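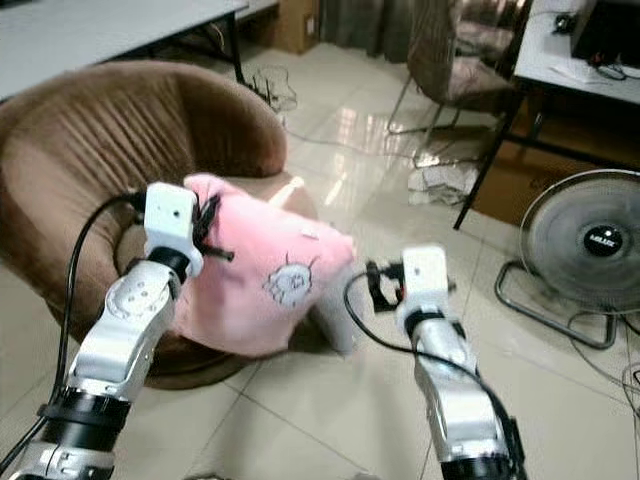
Sharon Mabula asked, on the first call we had with her, why anyone would pay people to pick up cloth all day when a simulator could produce the same thing overnight. Her company had already tried the simulator. The policy trained on it did well on rigid parts and failed on anything that folds, and by June she was a customer.

Jireck records demonstrations for manipulation learning. We do not build arms and we do not sell trained models. Clients send us a task list and a robot specification, and we return synchronized recordings of a person operating the arms through the task, checked and labeled, in the format their training code expects.

What we collect

Most of our current work is household handling with two arms: soft goods, plush items, cushions, clothing, and the furniture they end up on. Soft items have no fixed shape, so the same object has to be recorded many times from many starting positions before a model handles it reliably. A standard Jireck task is 330 accepted episodes. A task with two objects that touch or overlap is 706.

An episode contains the following:
Video from one head camera and one camera at each wrist
Joint positions and gripper opening for both arms
Operator commands, stored separately from measured positions
A task label, a start-state note and a result code

Where we work

Early projects were recorded on a bare bench at our Westerberg office. Models trained on that data learned the bench. We now record in furnished rooms with ordinary lighting and ordinary floors, and we leave the background as it is. Glare, table legs and cables on the floor all stay in the recordings.
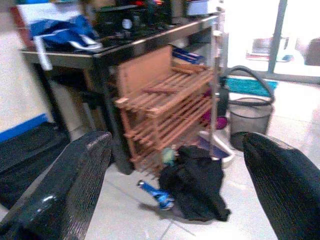 Each room is used for 11 working sessions and then changed. Furniture is moved, lighting is changed where possible, and the object set is rotated with another site. Drurach, our second location, holds the larger rooms and handles tasks that begin or end at floor level.

How episodes are accepted

The operator assigns a result code when the episode ends. A reviewer who did not operate that session then replays all three video streams against the joint log. An episode is rejected for dropped video, clock drift between streams, a collision, or a label that does not match what was done. A missed grasp is not grounds for rejection. If the operator misses, opens the gripper and tries again, the recording is kept and coded as a recovery — clients ask for these more often than they ask for clean runs.

Rejected episodes are stored for seven months and can be delivered on request, marked as rejected.
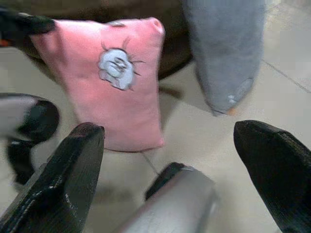

Wrist streams are delivered at full resolution with no stabilization. Blur from fast motion is left in, as the deployed robot will have the same blur. Exposure is locked at the start of each episode and the value is written to the header file.

People

Godfrey Urio founded Jireck after several years of writing control software for packaging lines. He runs operator training and still reviews the first batch of every new task. Operators train for seven days before any of their episodes count toward a delivery. They work in short blocks with breaks between them, since command smoothness drops measurably when an operator is tired.

Tools

Recording and review both run on Asavow, our in-house software. It is not sold separately. Clients receive a read-only viewer with each delivery and a script that converts episodes to their own format. The script is theirs to modify.

Working with us

Send a task list, the arm and gripper model, and the camera layout. We reply with a pilot proposal and a list of questions, usually about what should count as finished — "cushion on chair" needs a tolerance before it can be labeled. Pilot data is yours to keep whether or not the project continues. Visits to either site can be arranged through the Westerberg office.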